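Listier Street Library Gets Its Evening Hours Back

12/12/2018

By Beverley Mapplebeck

If you have walked past the Listier Street branch library after supper lately and wondered why the lights were still on, there is a happy explanation. The branch went back to its old evening schedule this month, and the doors now stay open until nine on three nights a week, the way they did for years before the hours were cut.

It has been a long road, and a fair number of people in the neighborhood had quietly given up on it. The evening hours went away in August of last year, when the branch lost one of its full-time positions and there simply weren't enough people on the desk to cover a shift that ran past six. The reading room closed at dinnertime, the homework tables sat dark, and anybody who worked a regular day job had to squeeze a visit into their lunch break or drive clear across town to the main building, where the parking (as anyone who has tried it will tell you) is its own adventure.

Kavitha Devadiga, the branch manager, said the letters started coming in almost right away. By this fall she had 647 of them in two cardboard boxes under her desk, some typed, many handwritten, and a good number in crayon.

"I read every one," she said. "There was a man who told me he learned English at our back table, Tuesday after Tuesday, and now his daughter was supposed to be doing her algebra there and couldn't. I took that letter with me to the budget meeting and read it out loud. I got about halfway."

The city agreed in October to restore the position, and the branch has hired Narayanan Menon, who grew up six blocks away and shelved books at Listier Street in high school. He says the children's room still smells the same, and that the drinking fountain by the stairs still has to be coaxed.

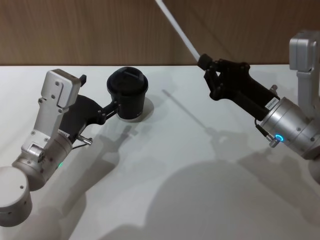
The first late night drew a bigger crowd than anyone had planned on. There was cider and a sheet cake from the Drokurar bakery, and the cake was gone by seven. Pushpa Rajput brought her knitting circle, which had been meeting in her living room all this time and had, she said, just about worn out her couch. They took back their old spot by the front windows and stayed until closing, needles going the whole time, and by the end of the evening they had talked two new people into joining.

Homework help is back too, and it will run from six to eight on every late night, for grades three and up. Students don't need to sign up ahead of time, but they should bring whatever they are working on, and a pencil would be nice. Kourosh Khosravi, a retired math teacher, is looking after the older students, and he is hoping for a second pair of hands once final exams get closer. He would especially love to hear from someone who remembers their chemistry, a subject he says he has been successfully avoiding since college.

The longer hours have already made a difference at the front desk. The branch issued 22 new library cards on that first evening alone, and checked out 993 books, movies and magazines over the first full week. Mysteries went fastest, followed by cookbooks, which Devadiga puts down to the season and to the fact that everyone is trying to find a pie crust that behaves.

There are a few changes that regulars will want to know about. The side door on the alley will be locked after six, so please come around to the front. The public computers shut down fifteen minutes before closing, and the copier still takes only coins. Holds can be picked up any time the building is open, and overdue books returned before the end of the month will not be charged a fine, no matter how long they have been hiding under the bed.

The winter story night for little ones, with pajamas very much encouraged, will be held in the children's room during the school break. Devadiga is still settling the date and will post it on the board by the front desk. She is also looking for gently used picture books for the giveaway shelf, and they can be dropped off in the wooden bin just inside the door.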